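3.2 Collecting the demonstrations

The food-handling set was recorded at the Jinville lab with two hand-held grippers, one per hand. The task was fixed for the whole set: move cucumber slices from a cutting board into clear round dishes. We recorded 95 demonstrations over 5 sessions in March. Each recording starts with both grippers clear of the board and stops when the operator says "done".

Slices were picked one at a time. Operators could grip a slice by its edge or across its faces – both count as valid, and the grip was not labeled.

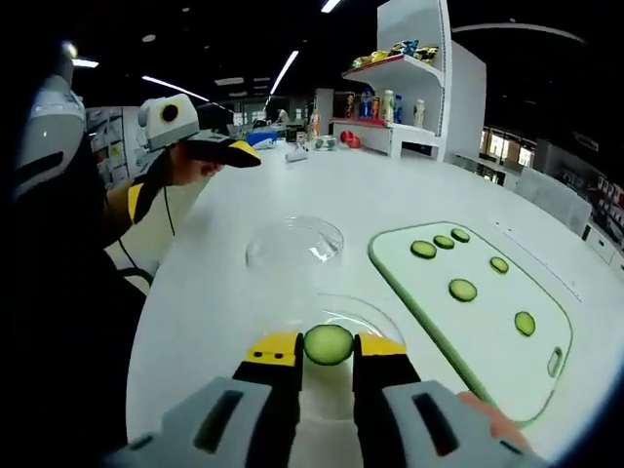 3.3 Filtering and split

Recordings were checked by hand in Bolger, our playback script. We removed 41 of them, mostly for tracking loss when the gripper turned quickly near the table edge. Dropped slices were kept if the operator recovered without stopping.

Of the remaining 54, we used 34 for training and held out the other 20. The clear dishes gave the depth estimate trouble – reflections on the rim were read as holes – so depth was left out of the policy input.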